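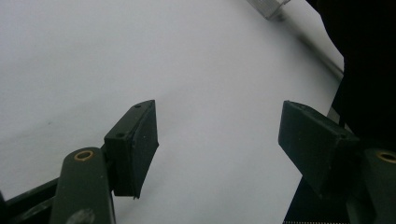 My desk faces a wall, which I was told would help me concentrate, and for most of February I used it to write one letter. The letter was to my landlord, a company called Gerkau that I have never met in human form, and it concerned a radiator. A complaint about a radiator should take 10 minutes. The trouble is that I had decided to write it by hand, on paper, and a broad pale surface with soft shadows drifting over it and nothing on it at all is very hard to be rude to.

I grew up among people who could write a complaint. My grandmother once sent a department store two pages on the subject of a zipper and got back a new coat. She opened with the weather. She asked after the health of the staff. By the middle of page two the store was being invited to examine its conscience, and she signed off with warm regards, underlined. I have the carbon copy in a drawer, and I've read it more often than most novels I claim to like.

What we have now is the form. Gerkau has one on its website with a box that holds 600 characters, spaces included, and a menu where you choose what kind of unhappy you are. The options are Heating, Noise, Billing and Other. I once spent a whole lunch break trying to get a dripping faucet to count as Noise. The form then thanks you for reaching out, as if you'd been lonely.

Companies say this is faster, and it is faster for them. Brillenix, which makes my glasses, answered my last message in 11 seconds, and the answer was that they value my feedback. I had asked what size screw I needed. Nugroho, the dry cleaner on my corner, still keeps a spiral notebook by the register where customers can write down whatever is bothering them. Most of it is about buttons. There is one entry, in green ink, about the decline of the neighborhood since the bakery closed, and under it somebody from the shop has written "we miss it too." I've been going there ever since, and they have lost two of my shirts.

So I took my time with the radiator. The first draft was too angry and the second was so polite that a careless reader might have thought I was praising the cold. I read up on the matter in a used paperback called The Muria Letter Writer, price 30 cents, which offers model letters for every occasion including the return of an unsuitable horse. It advises the writer to "state the injury once, and plainly." I had stated mine four times and compared it to the Arctic.

The version I mailed ran to a page and a half. It opened with the weather, which in this case was also the injury. Gerkau wrote back in three weeks to ask me to please submit my request through the form. I picked Heating.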